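Vemgate Hand Grippers – Frequently Asked Questions

What is in the kit?

You get two hand grippers, a left and a right, with one charger for both and a set of spare pads. A person holds one in each hand and does normal housework with them. The recordings can later be used to teach a robot arm the same work.

Do I need a special room?

No. Most of our customers record at home, on a bed or a table. A T-shirt on a bedspread is a good first task. Start with the jaws open over the cloth, as with the blue pads here, and go down slowly.
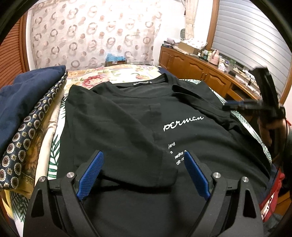

Issue 16

How long does the battery last?

About 40 minutes of recording. Charging takes longer than this, so please plan a pause.

Can the pads hold thick clothes?

Yes, but take less cloth than you would take with your fingers. For a larger garment, use both grippers – one to lift and one to keep the side under control. If the cloth gathers between the jaws, this is normal and you don't have to begin again.

How many recordings can I store?

The memory holds 2000 short recordings. When it is full, the grippers stop and nothing old is deleted. You can move the files to your computer with the Gulten program, which is included in the price.

Can I use only one gripper?

You can, but folding is much easier with two.

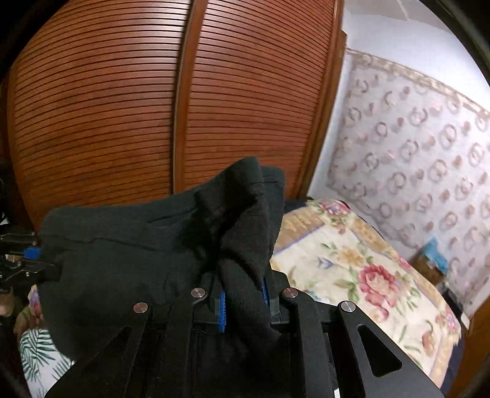

Delivery, rental and repair

Can I rent before I buy?

Yes. The shortest rental is 4 weeks. Rented kits leave our workshop in Skikcombe every Tuesday.

Who repairs the grippers?

Okoro, our service partner. Please write to them before you send anything, and do not open the joints yourself. Worn pads you can change at home with the small key in the box.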